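**검토 의견서: 핸드헬드 그리퍼형 시연 수집 장비 (식탁 차림 작업군)**

본 의견서는 Skasside 사업의 차기 장비 구매 계획 수립을 위하여 작성되었다. 검토 대상은 작업자가 손에 쥐고 조작하는 두 손가락 그리퍼와 부속 카메라로 구성된 수집 장비이며, 비교 대상은 현재 Bronport 작업실에서 운용 중인 원격조작 로봇팔이다. 시험 운용은 10월에 실시하였고, 구매 검토는 Rhonda Zacharias, 현장 운용은 Rommel Panganiban이 담당하였다.

## 1. 구매 비용

장비 본체의 견적가는 세트당 3,466파운드이다. 여기에는 손가락 패드 예비품이 포함되지 않는다. 패드는 소모품으로 분류되며, 공급사인 Trillthorpe의 견적서에는 한 쌍 단위로 80파운드가 기재되어 있다. 원격조작 로봇팔에 비하면 초기 비용 부담이 현저히 낮고, 별도의 안전 펜스나 바닥 고정 공사도 요구되지 않는다. 다만 수집한 데이터를 검증하려면 결국 실제 로봇팔이 한 대 이상 필요하므로, 본 장비만으로 예산을 편성하는 것은 적절하지 않다.

## 2. 작업 공간 및 소품

작업 공간의 조성 비용은 견적서에 나타나지 않으나 예산상 무시할 수 없는 항목이다. 배경 커튼, 목재 상판, 조명 보강에 1,260파운드가 소요되었다. 소품은 접시와 소형 식기, 토스터 모양 거치대, 빵과 고기류 모형으로 구성하였으며 별도 품목으로 집행하였다. 소품의 분실과 파손은 수집 기간이 길어질수록 증가하므로 처음부터 동일 품목을 여벌로 확보할 것을 권고한다. 단종된 접시 하나 때문에 차림 전체를 다시 구성한 사례가 시험 기간 중 한 차례 있었다.

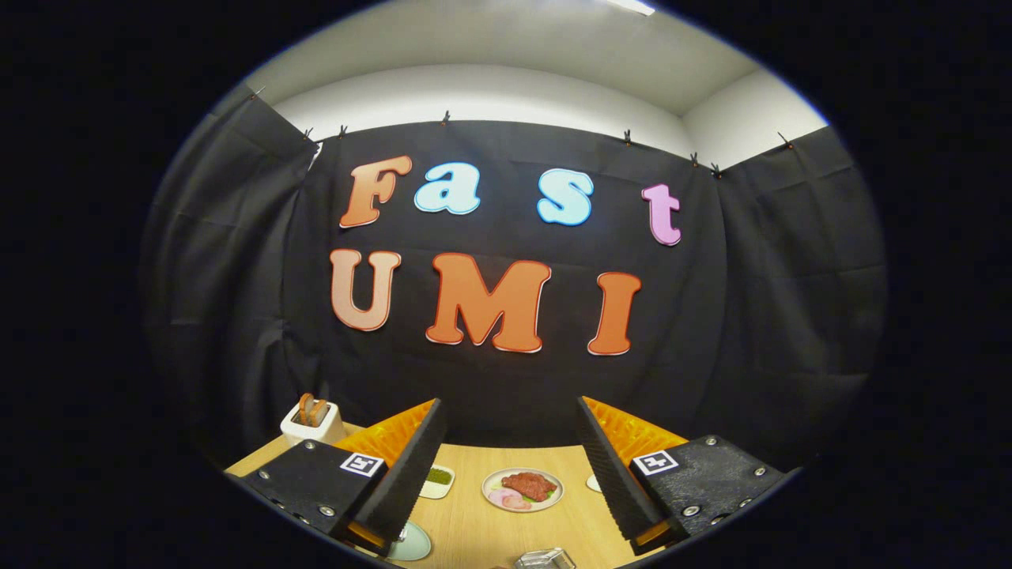 Sheila Sugden은 초안을 회람한 뒤, 소품비를 장비비와 분리하여 계상하면 다음 회계연도에 소품 예산만 삭감될 우려가 있으므로 두 항목을 하나의 수집 과제 예산으로 묶어야 한다는 의견을 보내왔다. 아울러 작업 공간 임차료를 어느 부서가 부담하는지도 명시해 달라고 요청하였다. 전자는 본 의견서의 권고 사항에 반영하였다. 임차료는 Bronport 운영비에서 부담하는 것으로 확인되었다.

## 3. 운용성

조작법 습득은 빠른 편이다. 신규 작업자는 반나절 교육 후 단순 집기와 옮기기 작업을 수행할 수 있었고, 하루 평균 약 200건의 시연을 기록하였다. 골이 진 부드러운 패드는 접시 가장자리와 같이 얇은 물체에서 무난한 성능을 보였다. 반면 작은 식기가 밀집된 차림에서는 하우징의 폭이 문제가 되었다. 손가락 끝은 물체 사이로 들어가더라도 하우징이 옆 접시를 건드리는 경우가 잦았으며, 이러한 시연은 모두 폐기하고 재수집하였다.

손가락 하우징 윗면에 부착된 사각 표식은 청결 상태를 유지하여야 한다. 사용 전후 점검표에 표식 닦기와 나사 조임 확인을 추가하였다. 장시간 사용 시 손목 피로를 호소하는 작업자가 있어 교대 간격을 단축하였고, 이에 따른 인건비 증가분은 아직 산정하지 못하였다.

## 4. 공급 및 사후 지원

납기는 발주 후 6주로 안내받았으나 실제로는 8주가 소요되었다. 지연 사유에 대한 통지는 없었다. 기술 문의에 대한 회신은 대체로 이틀 이내에 이루어졌고 내용도 충실하였다. 국문 설명서는 제공되지 않아 내부에서 번역하였다. 보증 기간은 12개월이며 패드는 보증 대상에서 제외된다.

## 5. 종합 의견 및 권고

식탁 차림과 같은 탁상 작업의 시연 수집 용도로 구매를 권고한다. 조건은 다음과 같다.

- 1차 구매는 두 세트로 한정하고, Tomoana 작업실 확장 시 추가 여부를 재검토한다.
- 장비, 패드, 소품, 작업 공간 조성비를 단일 과제 예산으로 편성한다.
- 패드 예비품은 세트당 네 쌍을 최초 발주에 포함한다.
- 납기는 견적상 기간에 4주를 가산하여 계획한다.

하우징 폭이 좁은 후속 모델의 출시 여부는 Brenda Crabtree가 공급사에 문의 중이며, 회신을 받는 대로 본 의견서에 첨부한다.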